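Search this board
Advanced search

Unloading the drying rack: are we there yet?

Reading time: 7 minutes
Last updated: March 25, 2021

kettlebase wrote:

Splitting this off from the gripper thread, where it was drowning the original question.

My position, so that people can disagree with something definite: clearing a dish drying rack with one arm and a two-finger gripper is not a solved chore, and I do not expect it to be solved on hobby or small-lab budgets for some years. Picking a plate out of a rack has been shown many times. Clearing the whole rack, with cutlery, putting each thing where it belongs, without a person resetting it, is a different job and I have not seen it done reliably.

I have been working on it in simulation since last spring. The arm is a generic six-axis, bolted to one end of a large table. The task is rack to shelf, plus cutlery to a divided box. I count a run as good only if every item ends up in its place and nothing is dropped. Out of 14 full runs with the current planner, 9 were good. The failures were all cutlery.

Happy to be told I am doing it wrong.

tidewrack wrote:

14 runs is too few to say anything. With 9 good out of 14 your true rate could be anywhere from bad to quite decent. Run it overnight and come back.

Also, which failures? "Cutlery" covers a lot. A fork lying flat and a spoon leaning on a slat fail for different reasons.

kettlebase wrote:

Fair on the count. The full run is slow because the contact solver needs a small time step near the rack, otherwise thin parts pass through the slats. I will queue a longer batch.

The failures break down as follows. Three were a handle rotating in the fingers after the lift, so it arrived at the box at the wrong angle. One was a collision between the gripper body and the rack on approach. One was a spoon pushed over by the finger before closing.

The layout, for reference:

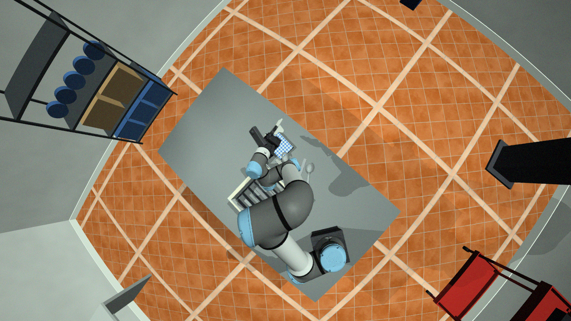 Notes on the layout

1. The shelf has the blue plates on it, in a row. Going back for another plate there is easy enough. The row is simple to follow and the planner hardly has to think.

2. The rack sits under the forearm for a good part of the motion. Any overhead camera loses sight of it at the moment it would be most useful. I plan from the last clear view and hope nothing has shifted.

3. The white spoon and the upright handle by the edge of the rack are the two hard items. They are close together relative to the width of the fingers.

4. The checked cloth is there as an object the planner must avoid. Folding it is a separate project and I am not touching it.

Hervé Bouvier wrote:

I install dishwashing and tray-return equipment for canteens, so I will give the shop-floor view.

No customer of mine would pay for an arm that clears a rack. They would pay for a rack that does not need clearing. In a commercial kitchen the crockery stays in the same baskets from wash to service. The basket goes through the machine, onto a trolley, and to the counter. The chore was removed by changing the basket. The cutlery is washed standing in cylinders and served from the cylinders.

If you start from a domestic drying rack you have started from the worst case. It was designed for a hand.

kettlebase wrote:

Agreed for canteens. A house does not have 700 identical plates, though, and people will not rearrange their kitchens for a machine. The whole interest of the arm is that it should take the kitchen as it finds it.

Hervé Bouvier wrote:

People rearranged their kitchens for the dishwasher. They bought plates that fit it and stopped buying gilt edges and wooden handles. They will do it again if the machine is worth it. So far it is not.

slow_servo wrote:

Two points on the simulation.

First, the rotating handle. If you are using a point contact model with a plain friction cone, you have almost no torsional resistance, and a thin handle will swing about the grip axis whenever its weight is off centre. Real rubber pads have a contact patch and resist this. You may be failing in simulation on something that would be fine on hardware. Turn on torsional friction, or give each finger several contact points, before drawing any conclusions.

Second, the opposite problem. Your plates are presumably rigid, dry and perfectly known in size. Real ones come out of the sink with water on them. I measured a drop in usable pull on wet glaze large enough that I had to double my grip force, and then I started chipping rims. None of that appears in your model.

So your cutlery results are probably pessimistic and your plate results optimistic. I would not quote the 9 for anything.

kettlebase wrote:

The contact point is a good one. It is a single point per finger at present. I will change it to four.

On wet plates, yes. I vary the friction coefficient between runs but only over a narrow range.

mossgate wrote:

I think the thread is too gloomy. At work we have a Prernetti cell sorting mixed metal parts out of a bin, and it runs unattended through the night. The parts are oily, they tangle, and there are more kinds of them than there are kinds of kitchen utensil. It does 1,100 picks in a shift. If that can be done, a spoon can be done.

tidewrack wrote:

How many of those 1,100 does it drop back into the bin and try again?

mossgate wrote:

A fair number. It does not matter, since a dropped part lands in the bin and gets picked later.

tidewrack wrote:

That is the difference. In a bin a failed pick costs a few seconds. In a kitchen it costs a plate, and possibly someone's foot. You have a process that tolerates failure and you are comparing it with one that does not.

Your cell also presumably has a fence round it, fixed lighting, and an engineer who tuned it for weeks.

mossgate wrote:

Fence and lighting, yes. The tuning took nine days, and new parts are now added by the shift leader without any help from the supplier. I accept the point about cost of failure. I do not accept that the grasping is the hard part. Grasping is largely done. Knowing what to do after a bad grasp is what is missing, and that applies to the spoon as much as to anything.

slow_servo wrote:

I would go along with that. Kettlebase, what does your planner do when the handle rotates?

kettlebase wrote:

Nothing. It has no measurement of the handle angle after the lift. It carries on to the box and releases.

slow_servo wrote:

Then at least three of your five failures are a missing check. Hold the item up to a fixed camera away from the rack, estimate the angle, correct the wrist, carry on. It adds a few seconds per item. You have plenty of table to do it over.

ohm_and_away wrote:

Or put it down on the table and pick it up again. A flat surface is the cheapest fixture there is. I did this with a second-hand Iwasaki arm and wooden spoons. Lift out of the rack by whatever part you can reach, lay flat, look again, pick by the middle. It is slow and looks stupid, and it failed far less often than my attempts at one clean grasp.

Flat teaspoons are a problem because the fingers cannot get under the handle. I put a sheet of thin foam down so the tips could press into it. Cut it from a camping mat.

kettlebase wrote:

I had avoided regrasping because it doubles the cycle time, but given the failure rate that is a poor reason. I will try the table method first, as it needs no extra camera.

Soft surfaces are awkward in my simulator. I may fake the foam with two narrow strips and a gap.

gantry_gran wrote:

Has anyone asked how long it takes? I can clear my rack in under a minute while the kettle boils. If the arm takes twenty minutes and needs a table the size of a door, I would still do it myself.

Hervé Bouvier wrote:

This is what every customer asks, in the first five minutes.

mossgate wrote:

Time matters less if you are not in the room. My washing machine takes two hours and I have never once wished to do the sheets by hand. Floor space is the better objection. An industrial arm on a pedestal is never going into a flat.

gantry_gran wrote:

I do not leave the washing machine alone in the house either.

tidewrack wrote:

There was a ceiling-rail design from Wedow that dealt with the floor space. It ran along over the worktop and parked at one end. I never saw a price and the page has gone. Vutard had a smaller arm meant for worktops, but the payload was too low for a dinner plate held at the rim at full reach.

slow_servo wrote:

Payload at full reach is where all the small arms fall down. A plate held by its rim puts the centre of mass well beyond the fingertips, so the wrist torque limit goes before the payload figure does. Check the moment curve in the manual and ignore the headline number.

kettlebase wrote:

Update on the above. Four contacts per finger are in and the handle rotation is much reduced, though a heavy spoon gripped near the end of its handle still turns. So slow_servo was right about part of it and the rest is real.

The table regrasp is half written. The approach collision turned out to be my own error: the collision mesh for the fingers was left over from a narrower gripper.

Longer batch goes on the queue in April when the machine is free. I will post the failures by item type, and I will widen the friction range so the plates get a fair chance of failing too.

tidewrack wrote:

Post the seeds as well, please, so the rest of us can rerun the bad ones.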